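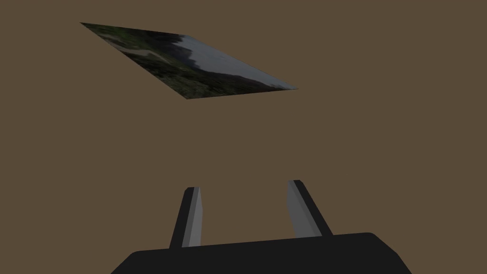
View over the simulated gripper toward a landscape panel. Student work, Beddoe High School Robotics Club.

STOLLOMSTEAD, February. The Beddoe High School Robotics Club has entered the final round of the Kidia Challenge, a student competition in which every task is carried out by a simulated robot. The club is one of 40 teams still in the running. Finalists will submit their last set of runs by 4 p.m. on closing day, and results will be posted the same evening.

Kidia teams do not build hardware. Each school works with the same two-armed robot model in the same software, and students write the programs that move it. Work for this year's final is set in furnished rooms, where the robot has to reach toward small household items on a table without knocking into the furniture. Points are given for reaching the right item, for a clean path, and for time. Points are taken away for any contact with a chair or a wall.

The Beddoe club meets after school in the computer lab and has used its time since the fall on two jobs. The first is arm planning, which decides how each arm gets from its rest position to the table. The second is camera work. The robot can be viewed from several points, including one just behind a gripper, and students have to match what each view shows to a single map of the room.

Camera work has taken longer than the club expected. Flat items seen at a steep angle were often placed at the wrong distance by the club's first program. Students rewrote that part of the code over winter break and kept a log of each test. The log now holds 1,321 runs, of which 241 were done with the new version.

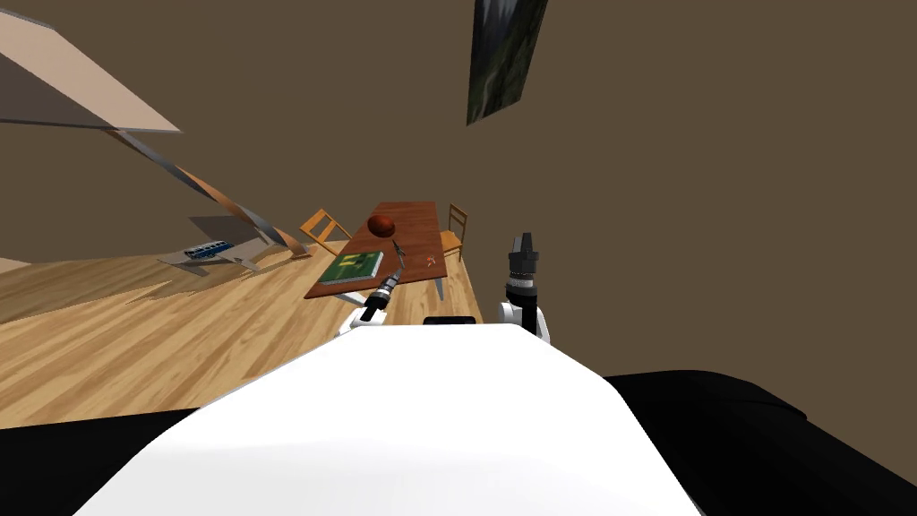

One club member said the hardest part has been getting the two arms to share a table. When the program only had to move one arm, the member said, a bad path was easy to find and fix, but with two arms a change on the left side could break something on the right, and the team would have to go back through the log to see when it started.

The club splits its work by arm. One group plans for the left gripper and another for the right, and a third group checks that the two plans can run at the same time. Test rooms include a table with chairs set close to it and small items such as a book and a ball. Students change the layout between tests so that the program does not depend on one arrangement.

Costs for the season have been low. The software is free to registered schools, and the club's main expense was a $400 memory and graphics upgrade for two of the lab computers, paid for by Grurnura Office Supply of Stollomstead. The upgraded machines run the room scenes at full speed. Older ones are used for writing code and reading logs.

Membership is open to students in all grades. New members start with a one-arm exercise in an empty room and move to the furnished rooms when they can write a path that stops short of the table on command. No programming class is required, although many members are taking one.

The club will hold an open lab in the Beddoe High School library before the final. Visitors can watch recorded runs and try moving the robot from a keyboard. Admission is free, and the library will open at 6 p.m.

Schools that want to register for next year's Kidia Challenge can do so once this season's results are posted. Teams may have up to twelve students and one faculty sponsor.

About the Beddoe High School Robotics Club
The club is a student activity of Beddoe High School in Stollomstead. It takes part in simulation and programming contests and meets twice a week during the school year.

Media contact: Activities Office, Beddoe High School, Stollomstead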